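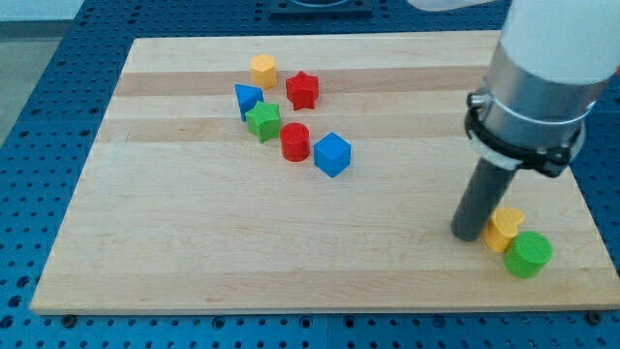
Colorful wooden shape blocks on a light wooden board.

The Trernaseo regional administration has opened its register of automated systems to the public. The register lists the software tools that regional departments use to sort, score, translate, forecast or answer on behalf of staff, and it names the office responsible for each one. I have followed the preparation of this register since the first consultation paper, and I would like to set down some observations while the details are fresh. The views below are my own and do not represent those of any body on which I serve.

At the time of opening, the register contains 44 entries. Of these, 20 come from the departments of health and transportation. The remainder are divided among housing, revenue, education, parks and the central records office. Each entry carries a short statement of purpose, the name of the supplier where there is one, the categories of data the system receives, and the position of the official who may be contacted with questions.

Readers who have followed similar efforts will recognize the format. What deserves attention is the rule on updates. Under the directive that established the register, a department must revise its entry before a significant change takes effect. The consultation draft had allowed departments to report changes at the end of the year. Several respondents objected, myself included, and the final text was amended in February. I consider this the most important improvement made between the draft and the directive.

What counts as a system

The definition adopted by the administration is broad. It covers commercial products, tools built by a department's own staff, and features that arrive inside software purchased for another purpose. The last category caused the most difficulty. A records package may receive a summarizing feature in a routine update, and the office using it may not regard this as a new system at all. The directive says that it must be registered if staff rely on its output when handling a case.

The word "rely" is not defined. The guidance note offers two illustrations, one concerning correspondence and one concerning appointment scheduling, and neither is difficult. I would have preferred a hard case. A housing officer who reads a machine-written summary first and the full file second may believe that the summary played no part in the decision. Whether that amounts to reliance is a question the administration will have to answer, and it would be better to answer it in writing before a complaint forces the matter.

The Dremero entry

The longest entry concerns Dremero, the inquiry assistant that handles written questions from residents about permits and local fees. It was supplied by Ekanayake under a contract first signed for the Peketlow district and later extended to the whole region. The entry states that Dremero drafts replies and that a member of staff approves each one before it is sent. It also states that the assistant has no access to tax files or medical records.

This is useful information, and it is presented in language that most residents will be able to follow. Two matters remain open in my reading of it.

The first is the meaning of approval. The entry does not say how long a reviewer is expected to spend on a draft, how many drafts a reviewer handles in a shift, or how often drafts are changed before they go out. A requirement of human approval is only as strong as the working conditions of the person who gives it. I have asked the service office whether figures on edited drafts are kept. The reply was courteous and confirmed that they are, though no decision has been taken on publishing them.

The second is language. Peketlow has many residents who write to the administration in a language other than English. The entry notes that Dremero "supports additional languages" and gives no list. Staff who approve a reply in a language they do not read are in a weak position, and the entry should explain what is done in such cases. A sentence or two would be enough.

Procurement

Four of the entries name the supplier only as "under contract," without further detail. I understand that older agreements contain confidentiality terms which the administration cannot set aside alone. The directive handles this sensibly by requiring full disclosure in any contract signed or renewed from now on. Departments should nevertheless be encouraged to ask their present suppliers for consent. Ekanayake gave its consent without a renewal – the entry says so plainly – and other firms may well do the same if asked.

There is also the matter of cost. The register does not include prices. These can be found in the regional purchasing records, but the two collections use different reference numbers, and matching them takes patience. I spent the better part of an evening on the transportation entries and was able to match most of them. A shared reference number would remove the problem entirely, and I have suggested it to the records office.

Using the register

The register may be searched by department, by purpose and by supplier. Searching by type of data is not yet available. Residents without internet access may request a printed copy of any entry at a regional service counter, and the counter staff I spoke with in Peketlow were aware of this and had the request form at hand.

Comments may be sent on any entry, and the department concerned is required to acknowledge them. I would encourage readers to make use of this, particularly those who work with the listed systems or have received a decision in which one played a part. Short, specific comments that name the entry and the passage in question are likely to be the easiest for a department to act upon.

My own comments on the Dremero entry were submitted last week. I will add the department's response to this page when it is received.

Florante Baluyot
2026-05-31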